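Notes to go with the Ciststead cloth set, version 5. I've been meaning to write these up since September and kept putting it off, so forgive the order they come in!

## What's in it

1167 demos of cloth handling, all done by hand with the Meder gripper. No arm, no remote control: you hold the tool, squeeze, and do the job as you'd want the robot to do it. The jobs are picking up a garment, opening it out, folding it and moving it on to a pile. I did them in 21 rooms, mostly bedrooms and spare rooms, and I left the rooms as I found them. My first go (version 1) was all on a bare table, and the policy I trained on it fell to bits the moment it met a duvet.

Each demo is one folder with the video, the finger opening and the tool's path. There's also a short text note, which I typed up in the evening, so please be kind about the spelling.
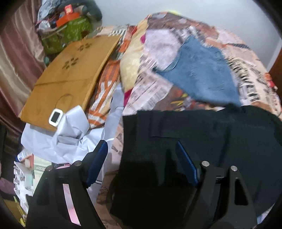
Dark cloth is the hard bit. With black fabric and black fingers the edges run into each other, and my masks still go wrong there more often than I'd like. If you're training on masks, check those by eye first. Busy prints cause a different sort of trouble: the tracker loves them (loads of corners to hold on to) but the grasp finder keeps seeing folds that are only ink.

## Splits

I split by room, so no room turns up in both train and test. Please keep it that way if you re-cut it – I mixed them once and got lovely scores that meant nothing at all.

## Known problems

- 29 demos have a gap in the tool path. They're marked `path_gap` and I'd skip them for training.
- Plain white walls make the tracking drift, mostly when I turned too quickly.
- I'm right-handed and it shows. Nearly every approach comes in from the right.
- "Fold" and "tuck" got used for the same thing in the early notes. I've fixed the ones I spotted.

## Using it

The loader is in `gavrila/` (the package is called Gavrilă, but the folder name has no accent, as it kept breaking on Windows). Point it at the top folder and it'll find the rest. Fakutura is the old converter. It still runs, but it drops the finger opening, so only use it for video.

If something won't load, open an issue with the demo number and I'll have a look.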